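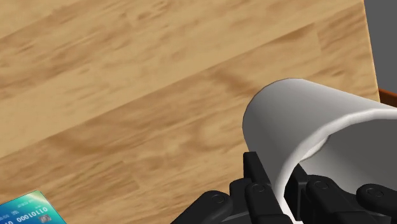
26 Jun 2026

Hi Bernadette,

You asked for something short on how the robotics club has been spending the Fagerlund money, and I'm afraid this has come out longer than one page. There's a lot of good stuff to tell!

The big change since my January note is that the kids now do nearly all their first tries in the simulator. Back then we had one real arm, 17 students and a line that went out the door. Now everybody gets a turn every session, and only the runs that look decent in Jandbridge (that's the simulator) get moved over to the real arm on the back bench. I was worried they'd find it boring. They don't – they argue about virtual friction the way other kids argue about basketball.

The task they picked for this term is clearing a table. A plain white cup, a payment card, a wood tabletop, and the black hand has to pick things up and put them where they belong. The cup came first. Getting the fingers closed around it and lifting it clear of the table took the group longer than I'd planned, mostly over the question of whether to grab it upright or let it tip on its side. Team Ristside is firmly in the tipping camp. They like having the fingers along the rim, and they've written a whole page in the club notebook about why. The other team thinks this is cheating (if there were water in it, you'd have a wet table) and I've told them both to keep going and we'll compare in the fall.

The card is next, and it's a nasty one. It's flat and there's nothing to get hold of. So far the best idea is to slide it to the table edge and pinch it from there. Two students are writing that up as their own mini project.

Money: we've spent $1,889 so far. Most of that went to the two refurbished desktops, plus the Grivex finger set for the real arm and a box of spare joint pins, which we go through faster than I'd like. I have all the receipts and can scan them if you need them before the final report. We haven't touched the travel line yet.

Things that went less well: the older laptops still choke on the simulator, so those kids double up at the desktops, and I lost 2 sessions to a software update I should have done over a break. My fault. Also, our logging is messy. Half the runs are saved under names like "cup final REAL final" and I've started making people rename them before they go home.

For the next stretch I'd like to run 6 more sessions on the card, then put both objects in one run. If there's any room to move part of the travel money into one more desktop, I'd love to talk about that. Come by and see a session if you can, the kids would be thrilled to show off (and to get you to take sides on the cup thing).

Thanks again for all of it,

Gøran Solheim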